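Cotadance Puzzle Swap
Minutes of the April meeting
Joment Hall, back room, 7:00 p.m.

Taken down by me again, because I own a laptop with a working battery. If I've got something wrong, tell me at the next one or write it on the sheet by the door. I type slower than you all talk, so please don't be hurt if your best line isn't in here.

We got going at 7:10, once the kettle had finished and everybody had moved their chairs away from the drafty side. Kwaku Darko ran the meeting. A few regulars were missing (there's a stomach bug at the elementary school and it has found its way into several households), and we had new faces from the apartments on Akolgo Street. Welcome! You were very patient with us during the argument over piece counts.

March minutes were read and approved with one fix. I had written that the lighthouse puzzle was missing a corner. It was missing a piece next to the corner, and the person who donated it wanted that on the record. It's on the record.
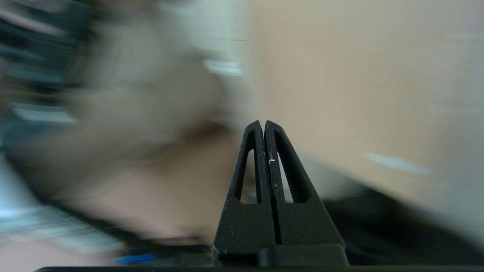

OLD BUSINESS

The lending shelf. We agreed in March to sort the shelf by number of pieces and I'm happy to report it's done. The kids' puzzles, the 100s and 200s, are on the bottom where kids can reach them. The 500s take up the middle. Everything bigger is on top, and the step stool is now kept next to the shelf so please stop standing on the folding chairs. I watched someone do it during the coffee break while we were discussing it.

There was a long back and forth over whether puzzles should also be grouped by picture. One side says people come in wanting "something with boats" and shouldn't have to dig. The other side says half our puzzles are a boat in front of a cottage in front of a mountain, and who decides? I'm on the second side but I tried to write this part down fairly. We voted, and it stays sorted by pieces only. Anyone who wants boats can ask.

Late returns. Kwaku went through the sign-out book and there are puzzles that went out before the holidays and haven't been seen again. He isn't going to name names, he said, and then he looked straight at me. Yes, I have the big botanical one. It's on my dining table with the whole top half still to go and we've been eating in the kitchen since February. I was given until the next meeting. I asked for an extension on the grounds that the sky is all one color, and this was denied.

The general rule was talked over and we decided to leave it the way it is: take a puzzle home for as long as you need, within reason, and if another member asks for it you get two more weeks. We don't do fines. Somebody floated a jar for late people to put a dollar in and it got a few laughs and no second.

The missing piece drawer. For our new folks: if you find a stray piece under the couch and have no idea where it belongs, it goes in the drawer. If you're missing a piece, check the drawer. The drawer has gotten out of hand. My sister and I tipped it out last month and made piles by color on the big table, and we did match pieces back to 3 puzzles, including the covered bridge, so that one's whole again and can go out. The rest went back in sandwich bags marked by color. Please use the bags! Don't toss a blue piece in loose on top and shut the drawer.

Table felt. Still no felt. The remnant shop has green and a kind of maroon. We're getting the green.

NEW BUSINESS

Boxes. This ended up being the longest item of the night. Our donated puzzles mostly come in the original boxes, and a lot of those have split corners or lids held together with tape that's gone yellow and crunchy. When a corner goes, pieces walk. We've been patching them, and the patching isn't holding up with how often the popular ones get borrowed.

One idea was to go to zip bags for everything and cut the picture off the lid to slip inside. Cheap, takes up less room, and you can see through it. Against: they slide off the shelf, they look sad, and a few people felt strongly that opening the box is half the fun. (I'd put myself down as one of them.) There's also the matter of gifts. People do sometimes give away a puzzle when they've finished with it and a bag isn't much of a present.

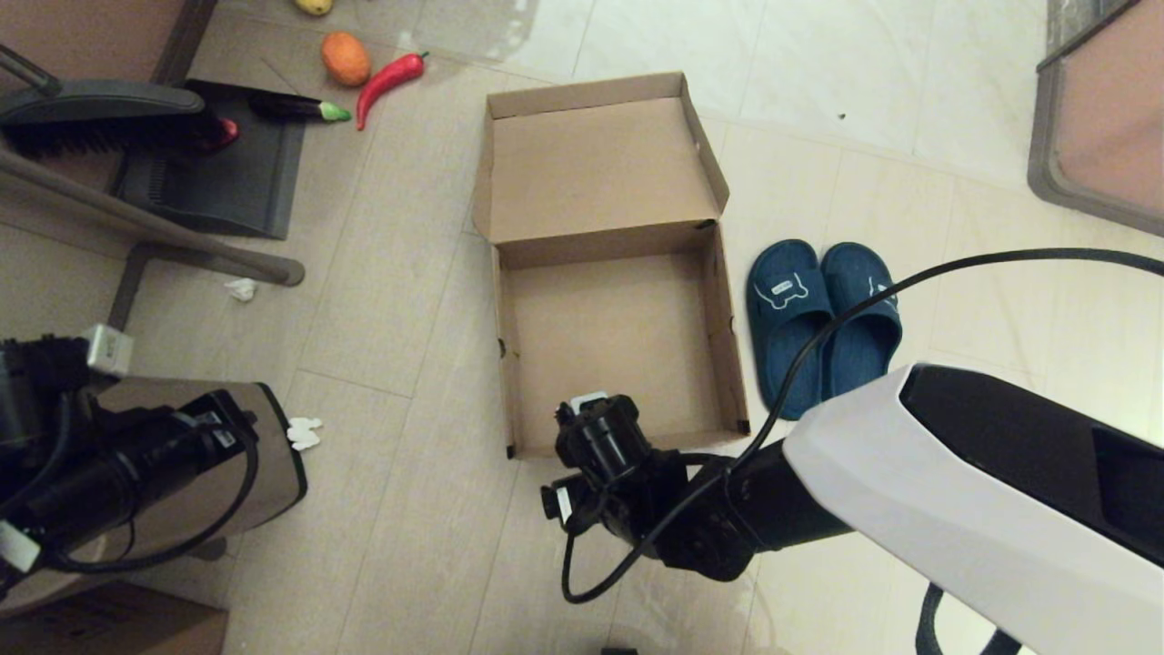 The other idea was to move the worst cases into plain new boxes, glue the picture on top, and write the piece count on the end so you can read it from the aisle. Everyone liked that better, and then we got stuck on what type of box. Separate lids get mixed up, as anyone who has tried to put the shelf back together after a family afternoon will tell you. So we settled on the plain brown cardboard kind with the lid attached along the back edge, where you flip it up and the whole shallow tray is right there in front of you. You can sort your edges in the tray and your middles in the lid. My one worry is the little punched holes you get in the sides on boxes like that. A 500 piece puzzle has some pretty small pieces in it, so I asked that we tape over any holes from the inside before filling, and that's going in the instructions.

Kwaku will ask at the shipping store what a bundle costs flat. If it's more than we've got in the coffee tin, we'll start with the puzzles that are in the worst shape and do the others as we go. We need people for a folding and gluing evening. Bring your own glue stick, the ones in the hall cupboard have all dried out. I put my name down, and so did the father and daughter who do the train puzzles together.

Counting pieces. Should we count each puzzle when it comes back? The answer last year was no. It came up again because one of the new members got a castle puzzle home and found a gap in the drawbridge right at the very end, and she was a good sport but you could tell it hurt. We went round and round. Counting a 500 takes a while even if you're quick, and we couldn't agree on what you'd do with a puzzle one piece short, since most of us would still happily do it.

What we landed on: when you finish a puzzle, write on the slip inside the lid whether it was all there, and if it wasn't, say where the hole is. "Missing one, left side of drawbridge." Then whoever takes it next can decide for themselves. Blank slips are in the envelope taped to the end of the shelf. If you don't finish the puzzle, just write that. There's no shame in it. I gave up on the jellybeans and so did two people before me.

Wemuvent. That's our puzzle race, for anybody who hasn't been through one. Teams get the same picture, sealed, and start when the bell goes. Everyone wants to do it again and nearly everyone wants it moved to a morning. Last time we started after supper and by the end people couldn't tell dark green from black under those lights. So, a morning start, 10:00 a.m., with coffee on beforehand.

We'll use a 500 for the main race. There was a push to go up in size and I think it would be a mistake, we'd be there all day and the hall wants us out by lunch. The kids' table gets a 200 this time in place of the 100, at the request of the kids, who told us the last one was for babies. Teams can be up to four. If you don't have a team, turn up anyway and we'll find you one.

Rules question: can you look at the box? Yes, you can look at the box. We've been over it. The person who wants the no-picture version is welcome to run that as a separate event and a couple of people said they'd even come.

Prizes were left open. Last year's winners got first pick of the new donations and that went over well, so unless somebody has a better idea we'll likely do that again.
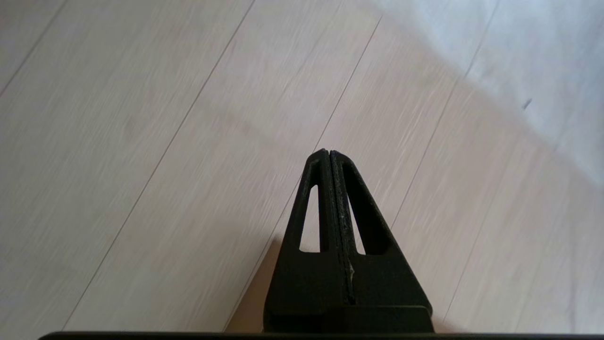
DONATIONS AND REQUESTS

In: a stack of garden puzzles from a lady who is moving and can't take them with her, all in really nice condition. A wooden map one with chunky pieces, good for little hands or sore ones. A 3D one of a clock tower that we aren't sure what to do with, as you can't exactly take it apart and shelve it without losing your mind. It's on top of the piano for now.

Wanted: anything with large pieces. We have members who love the pictures on the grown-up puzzles and can't manage the small pieces anymore, and our choices there are thin. Also wanted, a puzzle mat that rolls up, to lend out. If you've got one in a closet, please think of us.

Not wanted, and I say this with love: any more of the puzzle with the kittens in the teacups. We have it several times over.

ANY OTHER BUSINESS

The radiator on the window side is clanking again. Kwaku will mention it to the hall.

Snacks. Can we agree on no powdered sugar near the open puzzles? We agreed. The lemon bars were delicious and they're still on the harbor scene.

A member asked if we could start a table of half-done puzzles that anyone can sit down and add to while they wait for their kids to get out of dance class next door. I love this, and so did the room. We'll try it at the end of the big table with one of the garden ones and see how it goes. Please put the cover sheet over it when you leave, the dance kids are curious and have quick hands.

Meeting wrapped up at 8:40, though plenty of us stayed to look through the garden puzzles. Next meeting is same time, same room. I'll bring the botanical one back, finished or in the box.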